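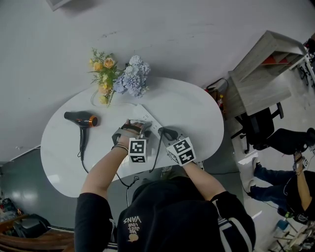 ATVILLE — The county library's home safety hour drew 20 people on an August evening, most of whom seemed to come for advice on one thing: whether they can keep plugging the hair dryer into a power strip.

The short answer from organizers was no. The longer answer was less convincing.

Hala Bennani, who led the session, told the group that heating appliances belong in a wall outlet and that strips should be kept for lamps, chargers and the like. She passed out a nine-point checklist and asked everyone to go home and unplug whatever they weren't using.

How many will is another matter. Similar checklists went out with 500 water bills in the spring, and the town never asked whether a single household had followed one. Asked about results, Bennani said the program "raises awareness." She had no numbers to offer.

Musyoka Kirui, who rents on Davholm Street, said his bathroom has no outlet and his bedroom has two, both behind furniture. "They can tell me to use the wall," he said. "Which wall?"

Landlords were invited. None signed in.

The town's housing office says it is "looking at" outlet access in older rentals, a phrase it also used last year. Begoña Sotomayor of the tenants' group Wutel said she would rather see an electrician's schedule than another handout.

A second session is planned at the Rivadeneyra branch, with the same checklist.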